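I've read three decluttering books now and I remain unconvinced. The latest, picked up for 2 quid at Ekgate market, says sports tops should be folded into thirds and stood on end like files. Mine last until I breathe near them.

So I had another go with the shiny stuff, the blue with the big 37 on it, the pale blue, the white with the zip.
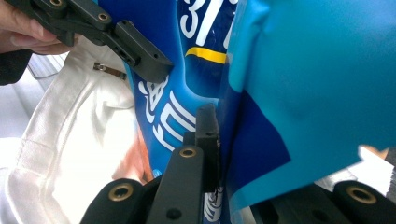
Madalena reckons shiny fabric should be rolled, never folded, and that anyone who stands it up in a drawer has too much time. I'm not sure rolling is any better - it takes just as long and you can't see the numbers. I'll give it until August.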